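Flado is taking its shared lunch tables to 11 more workplaces

By the Flado team
19 February 2019

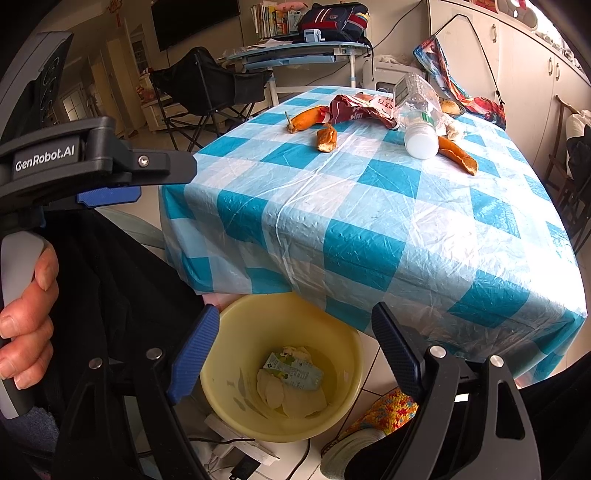 Peels, a wrapper and a bottle on a checked tablecloth.

I started Flado with one plain idea: people at small companies should get to eat lunch together, at a real table, without anyone having to plan it. Today I get to share some very good news. Starting this spring we're bringing our shared lunch program to 11 more workplaces, and we're doing it with our friends at Hassanpour, the kitchen that has been cooking for us from day one.

If you haven't run into us before, we set up a lunch table in an office, a workshop or a warehouse break room, cover it with a cloth, and bring the food at noon. When everybody has gone back to work we clear up, wipe down and sort the trash. A company signs up for three or five lunches a week and can switch between the two at the end of any month. You don't need a kitchen. You need a sink somewhere in the building and a spot where a table can stay put.

We tried all of this out last August at Rindeda, a print and packaging shop with 133 people on two shifts. I'll admit I was nervous! Half the staff had been eating at their desks for years, and the other half had been eating in their cars (I did that myself at my old job, so no judgment from me). By the second week people were pulling up extra chairs. By the fourth, the late shift was asking why the early shift got the soup.

Rindeda also taught us a lot about the messy end of lunch. Our first bins were too small and they were in the wrong place, over by the door, so things just stayed on the table. Now every table comes with its own sorting station — one bin for food scraps, one for bottles and one for wrappers and everything else — and it sits within arm's reach of the last chair. The food scraps go to Skoma, a composting outfit on the edge of town that picks up from us every evening. Fruit peels, coffee grounds and leftover rice all go in the same bucket. Skoma gives finished compost back to any workplace that wants it, and Rindeda has already put theirs on the flower beds out front.

The menu is changing a little too. Hassanpour is adding a lighter lunch with more fruit and more vegetables, plus a bread and soup day that I've been begging them for since the fall. Water will come in big refillable jugs at all the new locations, though folks can of course bring any drink they like. Tell us about allergies when you sign up and the kitchen will plan around them.

We're hiring for the new routes as well. We need table hosts for the midday hours, and the job suits anyone who likes people and doesn't mind a wet cloth. Training is paid and takes around three days.

Companies that want a table can request a visit through the Flado website. We'll come by, look at your space, and bring lunch for whoever happens to be there — I usually tag along for those, mostly for the soup.

Last updated: 19 February 2019

Recent news from Flado
Hassanpour moves into a bigger kitchen
What goes in the Skoma bucket, and what doesn't
Our first month at Rindeda
Become a table host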